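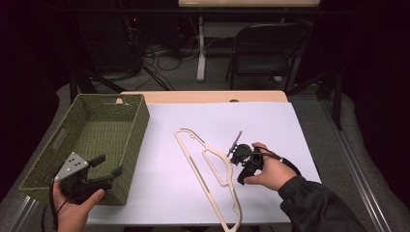
The costume room at Flulemthorpe Playhouse owned 182 hangers, according to a list taped inside the closet door, and the list was the only thing in the closet that was in order. I had been hired in September to hang up clothes. This turned out to be a generous description of the job, as the clothes were mostly on the floor and the hangers had been put away somewhere safe. What I had, my first morning, was an olive-green basket, a table covered in white, and one beige hanger lying on it at a slant, like a patient waiting for bad news.

I looked in the basket. It contained the left half of a pair of gloves and a receipt from Drernine Dry Cleaning for 13 capes.

"Cape hangers are different," said the wardrobe mistress, when I asked. She was standing behind a rack and I could see only her shoes. "Those have slots."

I went back and checked. Mine had slots. I felt, for a moment, that I was getting somewhere.

"It has slots," I called.

"Then it isn't ours," said the shoes.

The play that season was called The Duke of Flestik, and everyone in it wore a cape, including the horse. By lunch I had picked up fifty pounds of velvet and laid it over the folding chair, which took it well until the second duke. After that I used the floor again, but neatly, so that anyone coming in could tell a system was at work.

At two o'clock the director came in and asked where the good hanger was.

I pointed to the table. He bent over it for a while with his hands behind his back.

"We rented that," he said. "From Afridi Stage Supply. It's in the third act."

I said I hadn't known there was a hanger in the third act.

"The Duke comes home," he said. "He takes off his cape. For the first time in his life, he hangs it up himself. People cry."

I asked what they had been paying for it, and he told me. It was more than they were paying me, though the hanger did have a bigger part.

That night I stayed late and wrote a new list for the closet door. Hangers, it said, one, rented. Capes, 12, and one at large. I put the basket down as a basket. Then I picked up my own coat, which had been on the floor since nine, and looked for somewhere to put it. The hanger was right there on the table. I gave it some thought, and went home with the coat over my arm.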